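Progress report to the Brenlow Fund
Thursday, October 10, 2013
Prepared by Efthymia Kourkoulas, Feven Community Kitchen

## Work since June

The evening cooking course for adults has now run through its first full term. We enrolled 20 people and 4 dropped out, two because of shift changes at the Altora plant. The rest finished all eight sessions. Classes covered knife work, dry beans, soups, reheating leftovers safely, and shopping on a fixed weekly amount.

Attendance was weakest in the second and third weeks, when the bus route past the kitchen was under repair. We moved the start time back by half an hour and it picked up again.
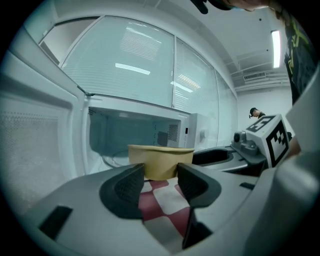
Is the course reaching the people named in the grant application? Mostly. Twelve of those who finished live in the two zip codes we listed, and the others came from just across the county line. We did not turn them away, as there were open places. For the next term we will hold enrollment to the listed zip codes for the first two weeks and then open it up.

## Spending

Food costs were under budget because the Boonyarit grocery sold us rice, onions and greens at wholesale. Printing went over. The recipe booklet had to be redone after we found errors in the oven temperatures, and the second run was 50 copies. The difference was covered from the supplies line, as your office approved.

The walk-in cooler needed a new door gasket. That bill is not charged to this grant. 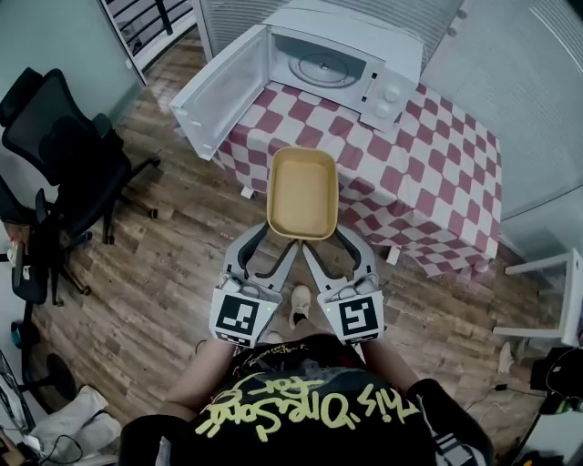 We still owe you the final invoice from the printer and the signed time sheets for the assistant instructor. Both will be sent with the next quarterly packet.

## Next term

- Enrollment opens after the holidays, with some 20 places.
- The session on canning will be dropped. It ran long each time and few people had jars at home.
- A second session on beans and lentils takes its place.
- We need a decision on child care. Five people asked for it, and the small room upstairs could be used if the county signs off.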